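Gripper lets go of round things partway through a lift

Samina Farooqui
Posted in Help, Meltov arms

Hi all! I've got a Meltov two-finger gripper on a small tabletop arm and it has started dropping things. Boxes are fine. Anything round and smooth slides down a little, the arm stops, and I get a "grip lost" fault (then I have to home the whole thing again). It did it 9 times out of 25 last night. Force is at the factory setting. It was great until April - what changed?

Milagros Inga

Check your fingers first. Mine did this after roughly 3000 cycles and the inner faces had gone slick. I wiped them with alcohol, let them dry, and ran the finger calibration again from the Naqvi menu. If they aren't closing parallel you only get a thin line of contact on a cylinder, and no amount of force fixes that. Also slow your lift way down while you test, and keep your hands out of there! Mine let go of a steel bar once and it bounced.

I use a painted rod for testing, held upright near its bottom end with a finger on each side:
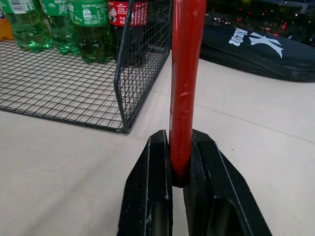 Waqas Chaudhry

Had same fault, bought new arm lol

Dolores Doucet

What Milagros said, plus look at your update history. When I updated mine, the force went back to 26 percent without a word, and the screen still showed my old number. Type it in again and save, even if it looks right.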